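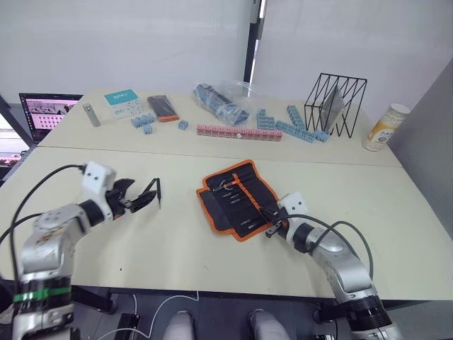 My newsletter list got invaded and I spent a weekend cleaning it

So I have this little newsletter, as some of you know. It goes out whenever I feel like it, mostly links and complaining, and for years it sat at a few hundred people who are either friends or very patient. Then in December I logged in to Flonero (the service I send it with) and I had 3,000 subscribers. Three thousand! I was thrilled for maybe a minute and a half. I even told my wife.

Then I looked at the addresses. Long strings of letters, a first name field that said things like "xKqRtBnm", and almost all of them had signed up between 2 and 4 in the morning. Not one of them had opened anything.

I asked Hema Kamath, who runs a much bigger list than mine, and she told me it's called list bombing. The bots don't care about your newsletter at all. They stuff somebody's real address into every open signup form they can find, so that person's inbox fills up with "welcome!" mails and they miss the one from their bank. Which means my cheerful welcome message was helping. Ugh.

What I did, in case you have the same mess:

I turned on double opt-in. I had it off because I read somewhere that it costs you signups, and maybe it does, but I'll take 57 real people over a pile of junk any day.

I deleted everyone who joined that month and never opened a mail. If you were one of them and you're a human, sorry, please sign up again!

I added a hidden field to the form. Bots fill it in, people never see it. Teodor Pană sent me the snippet and it took ten minutes, most of which was me pasting it in the wrong template.

I wrote to Flonero support and got a canned answer about "engagement best practices." Wrote again, got a person named Iulian, who was great and blocked a whole range of addresses on their side.

Since then 105 fake signups have been caught by the hidden field and two got through. I can live with two. The next issue goes out when I finish it, and it will have the keyboard rant I promised Ionuț.

Contact | © Traian Sandu | Back to top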